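13 de febrero de 2020

¡Por fin tengo el escritorio en su sitio! Lo había visto en Skundent en septiembre y me lo pensé muchísimo (122 euros, que para mí es un dinero). Montarlo me llevó unas 2 horas – con pausa para café, claro – y ahora me falta decidir qué va en cada hueco de la estantería. De momento, los cuadernos a un lado y los cables al otro.

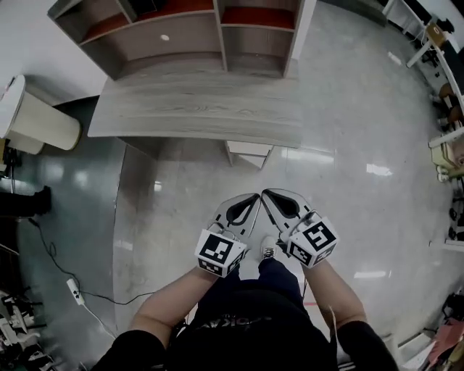

El escritorio con su estantería encima, y la papelera blanca al lado.

Mañana toca buscar lámpara, ¡se aceptan ideas!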